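The Jostura arm kit costs less than a used car and is sold to small shops, school labs and the kind of two-person company that rents half a floor and shares the kitchen. I have spent a good part of the fall with one. My opinion is that the arm is fine and the offer is poor, and I think buyers should be harder on the offer than they have been.

The sales page is about the arm. It gives you reach, payload and repeatability, and there is a video of it moving small parts from one tray to another. All of that held up when we tried it. The arm goes where you send it. The software installed without a fight, and the teach mode is good enough that I had a simple pick running before lunch on a Saturday, working alone.

What the page doesn't talk about is everything else you need before the arm can do a day's work. You need something stiff to bolt it to. You need rail, brackets and clamps. You need a way to present parts so they land in the same spot each time. You need cable, more than you think, and a place to run it. Jostura sells some of this as a separate package called Lesora, priced at 43 percent of the arm itself. The rest you find on your own.

I don't object to paying for brackets. I object to a price that is advertised as the cost of getting started when it is the cost of one large component. Timo Wendt, who shares the lab with me and does most of the mounting, kept a list of what we bought in the first month. It ran to 23 orders. Some were for a few dollars of screws. One was for a second power supply after the first turned out to be undersized for the gripper we chose, and the gripper was on Jostura's own list of compatible parts. 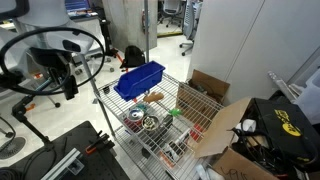
Then there is the time. Each of those orders has to be looked up, approved, received, opened and put somewhere. A small team does not have a stockroom. Parts pile up in the box they came in, and the roll of tape is wherever the last person set it down. I would guess that we spent more hours finding and fitting hardware than we spent writing anything that moved the arm. I have heard the same from two other groups who bought the kit this year, and neither of them is new to this.

The company's answer, when I wrote to support, was that customers have different needs and a fixed bundle would force people to buy things they don't want. That is a fair point as far as it goes. A lab with a machine shop down the hall does not want to pay for somebody else's brackets. But the same page says "ready to work on day one," and a lab with a machine shop is not the buyer that line is written for. It is written for the shop owner who has never owned a robot and has set aside one sum of money for it.

Ghauri does this better. Their arm is slower, and I like the software less. But you can order it on a plate with the supply, the cables cut to length, a basic gripper and a parts tray, and the total is printed next to the bare arm price so you can see the gap. A friend of mine, Ashraful Kodikara, bought that version for his repair business. He had it doing a real job in 10 days. It took us most of October to get to the same place with a better machine.

There is a case on the other side. Putting the cell together ourselves taught us a lot, and when something comes loose now, Timo knows which bolt it is. If you are buying the kit to train people, the mess is part of what you are paying for, and I would still recommend it to a college lab. I would also recommend it to anyone replacing an older arm who already has the table and the fixtures.

For everyone else, I would ask the seller for a full parts list for one named task, with prices, before signing. Drarer, the reseller we used, would not give us one in writing. They did offer it over the phone, and that list left out the table. If a reseller can't say what it takes to move a part from one tray to another, the buyer is going to be the one who finds out.

Jostura could fix most of this without touching the arm. Put the Lesora price on the same page. Name the power supply that goes with each gripper. Take down the line about day one, or sell a version that earns it. We are keeping ours, and Timo has another bracket on order.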